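Midlow Publishes Good Practice Guide for Collecting Robot Training Data by Hand

Free guide sets out plain rules for people who teach robots with hand-held grippers

CLUDBRIDGE, May — Midlow, which supplies hand-collected training data to companies building robots for homes and small workplaces, is delighted to share its first public guide to good practice. The guide runs to 70 pages, is written in everyday words, and may be downloaded and used by anyone at no charge.

For a good while now our operators have worked from a collection of notes, wall posters and advice passed from one shift to the next. It served us well when we were a small team, but we have grown, and other groups have kindly written to ask how we do things. We thought it was time to put the whole lot in order and let everybody have it.

The guide was drafted with Nelum, our partner on operator comfort and safety, and was checked against the records of 2,679 collection sessions. Those records showed us where sessions tend to go wrong, and a good many of the rules come straight out of them — cables that snag, markers that get covered by a sleeve, and two people reaching into the same space without a word to each other. 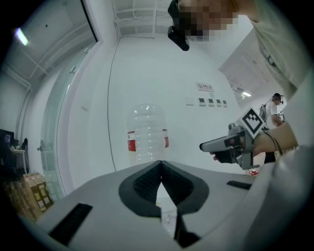
Much of the guide is about sharing a room. Operators who work close together agree on who moves first before anyone picks up a gripper, and either person may call a stop at any time without giving a reason. Walkways are checked at the start of every shift and again after a break. Anyone wearing a headset or carrying equipment on the back is asked to rest for at least 15 minutes after every two takes of the longer tasks, and we would gently urge managers to join in and rest too!

There is also a chapter on the objects themselves. Bottles, cups and boxes should be ordinary ones, the sort a person would really have at home, and they should be changed often so that a robot doesn't learn one label by heart. Drinks containers are to be kept well away from chargers and screens.

Privacy has a chapter of its own, and we are rather proud of it. Faces are to be obscured before any recording leaves the building, and operators may ask for a session to be deleted without having to explain themselves. Visitors are told what is being recorded before they come through the door.

The guide is not a formal standard and carries no certificate. We do hope, though, that it will be useful to the people who write standards, and we would be very glad to hear from them.

Leinonen, which runs its own collection rooms, has agreed to try the guide across two of its sites and to send us its comments, the cross ones included. A revised edition will follow once we have read them all.

Midlow will hold an open morning at its Cludbridge rooms on a Saturday for anyone who would like to talk the guide over with our operators. Coffee will be provided, and places can be reserved through the Midlow front desk.

About Midlow
Midlow collects and prepares training data for makers of household and workplace robots. It is based in Cludbridge.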